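Bedtime, Renegotiated

4 Jun 2025

My son has decided that bedtime is a matter of opinion. He is four. His sister, who is seven, agrees with him on this and on nothing else.

It started in December, when we let them stay up late at the Valtia cabins and they learned that grown-ups eat chips after eight. You can't take that kind of knowledge back.

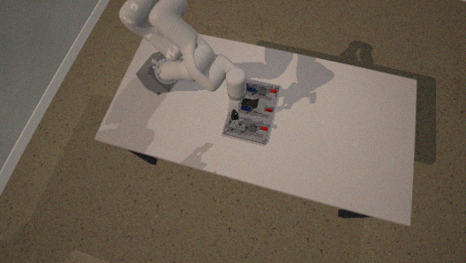
So I made a chart. Teeth, pajamas, two books, lights out. My daughter read it over and asked who had approved it.

We lasted 4 nights. On the fifth he wanted water, then different water, then to know if worms have knees. I said no and he cried for the worms. 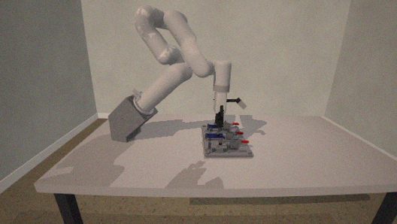 My husband's system is to lie down with them "for a minute." I find him at eleven with a plastic stegosaurus under his neck, fully rested and ready to talk about the gutters.

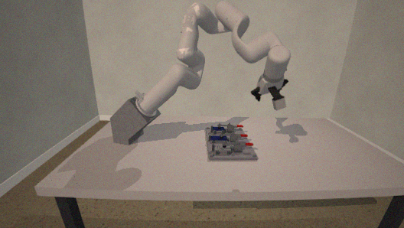
2 min read

Last night I tried letting them pick their own bedtime, as one of the parenting books suggests. They picked morning. We settled on 7:45 with a third book, as long as it's the short one about the duck. I hid the long one behind the dryer.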